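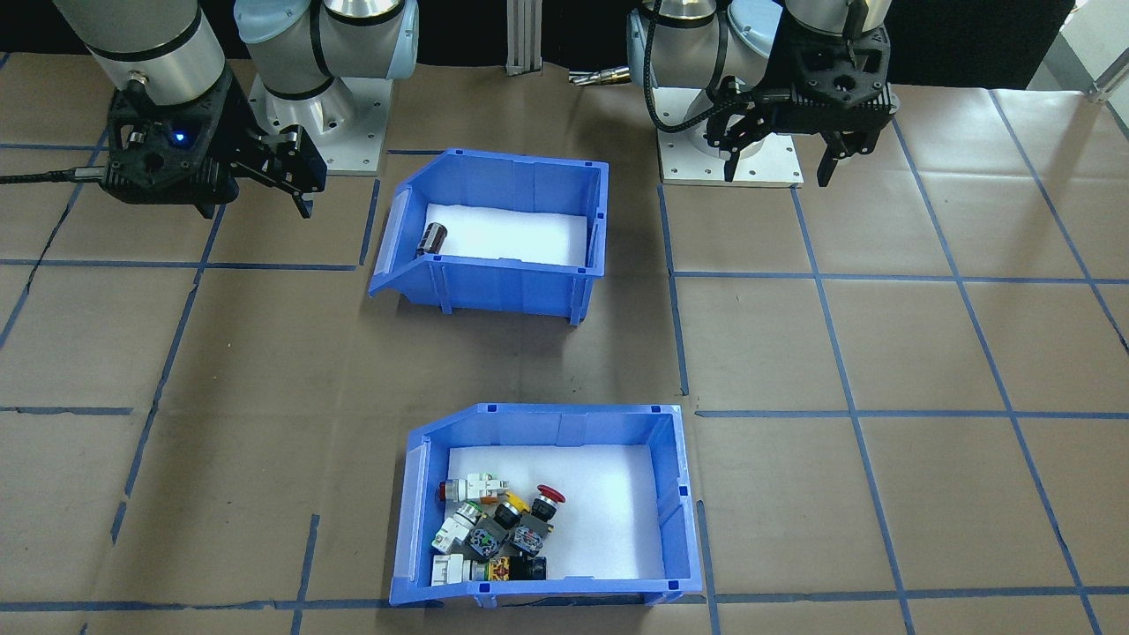 In Praise of the Long Way Home

By Sorcha Lindsay
February

I took the slow bus again last night. The 31 leaves Postside a little after six, and it gets me home nine minutes later than the express does, and I love it so much that I've started letting the express go by on purpose.

I should say that I was an express person for years. I had the app, I knew which door to stand at, I could tell you which light on Kedham Road was going to ruin my evening. Then they moved the express stop across the street for the sewer work and I got on the 31 by mistake, with a bag of groceries and a dead phone. What a ride! It goes up behind the old Babaei bakery, where the back door is always propped open and the whole bus smells like sesame for half a block. It goes past the high school track. It stops at the library and waits there for 3 minutes (it says so on the timetable, "3 min. hold"), and people get off, drop their books in the slot, and get back on. The driver lets them!

My friend Golnar thinks this is all very nice for somebody with no kids to pick up, and she's right. I'm not going to tell a person with a toddler at daycare until six-thirty to go smell the bread. But I do think plenty of us are racing home to sit on a couch and look at a screen, and I include myself, and we could have that same half hour with a window next to it.

The city is asking for comments on the new route map, and the map drops the 31. The reason given is ridership, which came to 1,169 trips in the month they measured. I read that number and thought, that's a lot of people! That's a full high school auditorium and then some, all of them carried up a hill that is no joke in winter. The express won't go up there. It can't make the turn at the top.
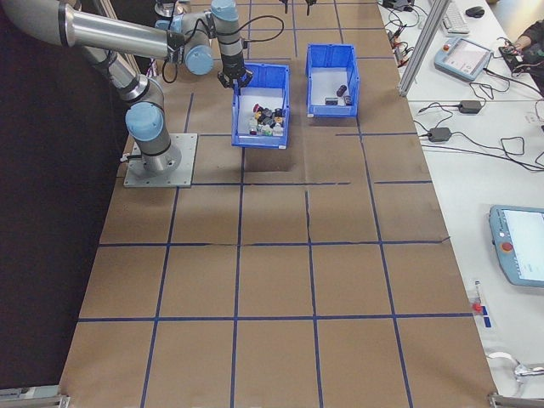
A blue bin of small odds and ends on a taped-off, paper-covered table.

What I'd like is for the planners to ride it once, end to end, around suppertime. They'd hear Mr. Daneshvar explaining tomatoes to whoever is in the next seat. They'd see how many riders have canes or strollers or a cello (there is a girl with a cello, and everybody slides over without being asked). A route like this does work that doesn't show up as trips — it's how half the hill knows the other half.

Speed is great when you need it. I want the express to stay too, and run later if they can manage it. I just want to be able to pick, on a given night, and I want the folks up top to have something to pick from.

Comments are open through the end of the month, and there are paper forms at the library. You can fill one out during the hold if you write fast.

Last updated: February

Get our opinion page by email. Sign up for the newsletter. You can unsubscribe at any time.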